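Visit to the Lerkska lab, 18 December 2018

Ditte Kragh met us at the door and took us straight to the two-arm cell. Her group writes the planner and the perception code, and the talk was mostly about software. Each arm used to have its own planner. In July they merged them into one process, and planning now treats both arms as a single system. It is slower per query, but they see fewer stops where one arm waits on the other.

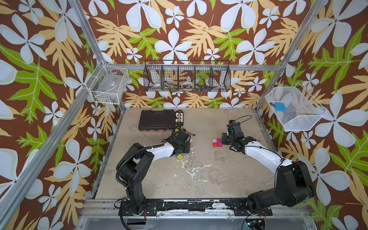
Perception is trained on 1,720 recorded runs, with 1,414 used for training and the rest held back. Ehsan Chaudhry showed us the replay tool, which lines up joint positions, gripper commands and video on one timeline. He can scrub to any point and rerun the planner from there. I would like something like it at Canitz.

Cornel Moldovan asked about busy backgrounds. Ehsan said segmentation got worse at first and improved after they retrained. They had no numbers ready to share.

We left at lunch. Ditte will send the log format.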